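Jul 30, 2019

Budget day, or what passes for it. I have 862 dollars left in the equipment line and opinions worth far more than that, none of which can be carried over into next year.

Spent the morning with the Stosada quote. I have now read it so many times that I could recite it at a wedding. Two arms, two hands, mounting plate, controller, and something called "onboarding," which as far as I can tell is a man named Kevin on a phone. The hands cost more than the arms. This upset Reece Mapplebeck, who feels that an arm is bigger and ought to be dearer, and I spent a while I won't get back explaining fingers to him.

The Mendance quote is cheaper and comes with grippers, the two-jawed kind. Fine for boxes. We don't handle boxes. We handle pastry, and the last time I watched a two-jawed gripper meet a pastry I was picking flakes out of my sleeve until lunch.

Hryhorii Bilyk says we shouldn't buy either one until January. He wants to go on running everything in simulation, where the arms are free and so are the croissants. I find it hard to argue with free. He had the breakfast job up on his screen when I came by to complain about lead times, so I complained at the screen instead.

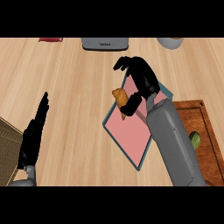

What I still have to settle before Friday

1. Whether we need the second hand. In Hryhorii's setup the right one has the croissant over the pink board and the left one is off by the basket, empty, looking ready to chop something. Reece saw this and asked if we could save money by buying just the right. I said the left has its own jobs. He asked me to list them. I got to 4 and two of those were the same job. I've asked Stosada to price a single, with the second as an option, and I expect they'll find a way to make one cost more than half of two.

2. The table. Ours is too small. The forearms are long, and even on the screen the right one covers a good part of the tray, including the left side of whatever the green thing is. If we're going to have cameras as well, somebody has to pay for a stand so they can see around the elbows. Whitlock wants 700 for theirs. It is a pole. I've asked whether there is a shorter pole.

3. Spare fingers. Trolari will sell us a maintenance plan that covers "wear surfaces" and excludes butter. I read that line twice and then rang them up, and the woman there said it was grease generally, but yes, butter had come up.

4. Where it all goes. Facilities says 6 weeks to get the outlet moved. They said the same thing in January and I believe it's the same 6 weeks.

Wrote to Hryhorii before I left and told him he could have his extra months of simulation if he'd put our own table dimensions in, so we at least find out for free what the arms are going to knock over. He agreed so fast that I suspect he's already done it.

Had a sandwich for dinner, standing up, with both hands. Couldn't help working out the cost.

Last updated: Tuesday, 9:40 p.m.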